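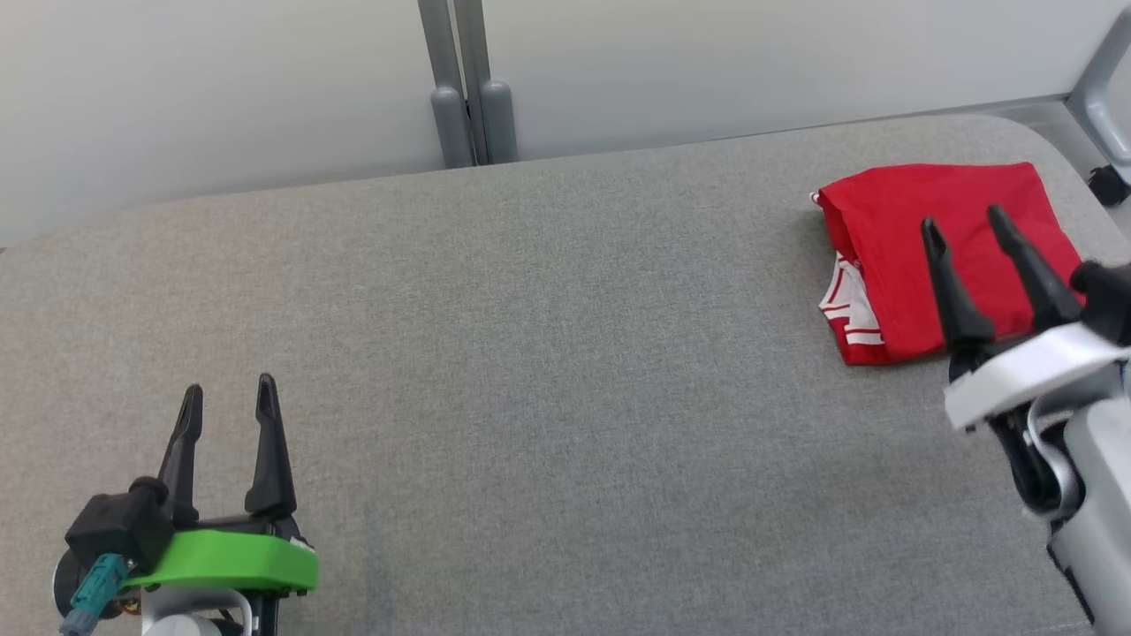 The Clelten housekeeping desk asks that this section state plainly which side of a printed shirt goes face down, as the earlier edition left the matter open. The requirement has been added at step 3 below.

## 4.2 Folding Printed T-Shirts on an Upholstered Surface

This section applies to short-sleeved and long-sleeved shirts issued under the Stulline garment program. It replaces the sheet issued in February. Revised June 21, 2024.

### Preparing the surface

1. Select a flat upholstered surface with a close weave. Loose or looped fabric may catch on cuffs and hems.
2. Remove lint with a dry brush. Do not use sprays or adhesive rollers on the Lacroix cover (part 1186).
3. Smooth the cover toward its edges by hand and confirm that no other garment remains on it.

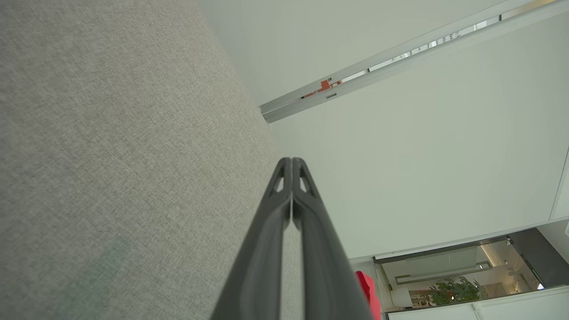 ### Folding the shirt

1. Take one shirt from the pile. Leave the others to one side, clear of the folding area.
2. Lift the shirt by the upper part and let the body hang. Support contrasting cuffs and trim separately so that they do not twist into the sleeve.

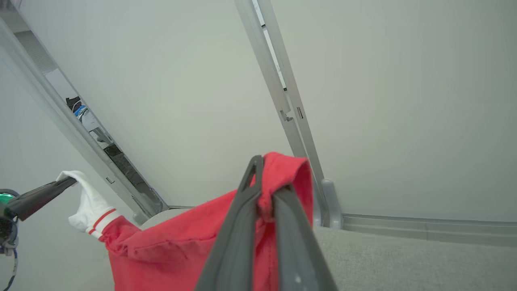 When the body hangs straight, lower the hem to the surface first and bring the shoulders down after it.

3. Turn the shirt so that the main print faces down. Press out the larger creases with the flat of the hand.
4. Fold each side toward the center, laying the sleeve back along the body. Cuffs must not extend past the folded edge.
5. Bring the hem up to the collar and square the corners. Small wrinkles are acceptable; a corner that turns up should be laid flat before stacking.

**Note:** Part of the print may show at the edge of the finished fold. This is acceptable and does not require refolding.

**Caution:** Do not iron a shirt on the upholstered cover. Use a separate board.

### Setting aside and stacking

Place the folded shirt toward the back of the surface – never on top of unfolded garments – and begin the next one in the space nearest the operator.

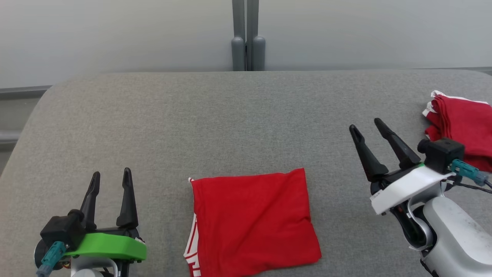 Stacks are limited to 300 mm in height. Leave a gap of 2 cm between stacks so that each can be lifted without disturbing its neighbor. Shirts of different colors are stacked separately, with the folded edge facing the operator.

Transfer completed stacks to the Temik shelf unit. Garments with loose trim or damaged cuffs are held back and handled under section 4.3.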